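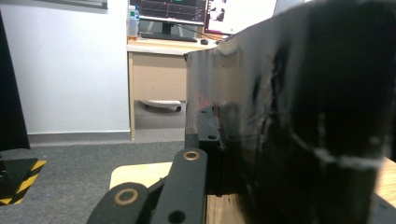

Ticket 232: Mailing labels print shifted, then stop
Opened by: Macario Barrera
Opened: Monday, August 23, 2021
Status: Closed

Problem
Labels for the back-issue mailing come out too low on the sheet. The first row is fine, the second is a little off, and by the bottom row the last line of the address lands on the label underneath. After 15 sheets the queue stops with "paper mismatch" and has to be cleared by hand. The July mailing used the same file and printed correctly.

Setup
Address list exported from Kavemero as CSV, merged in the Varela label template, sent to the Stidetti laser printer on the Flolholm office network. The list can hold up to 1,000 rows.

Log
1. Restarted the printer and cleared the queue. Same shift, same stop.

2. Printed the test page from the printer's own menu. Margins are correct, so the feed is not the problem.

3. Checked the address list against the magazines going out in plastic sleeves. Names and issue numbers match. No blank rows in the CSV.
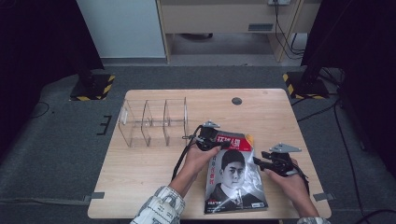
4. Opened the print settings on the office PC. Paper size was Letter, but the template is set up for A4. "Fit to page" was also on – that explains the drift getting worse down the sheet.

5. Turned off "Fit to page" and set paper to A4 in both the driver and the tray 3 menu. Printed one sheet on plain paper and held it against a blank label sheet. All rows line up.

6. Sent the full job. It finished without the mismatch message.

Cause
The driver update reset the defaults to Letter with scaling on. The tray was still set to Letter from an earlier job.

Notes
Saved the working settings as a preset called "Labels A4". Pick that one before printing from Varela. Long addresses with five lines are still tight – Macario will shorten those in Kavemero before the next mailing.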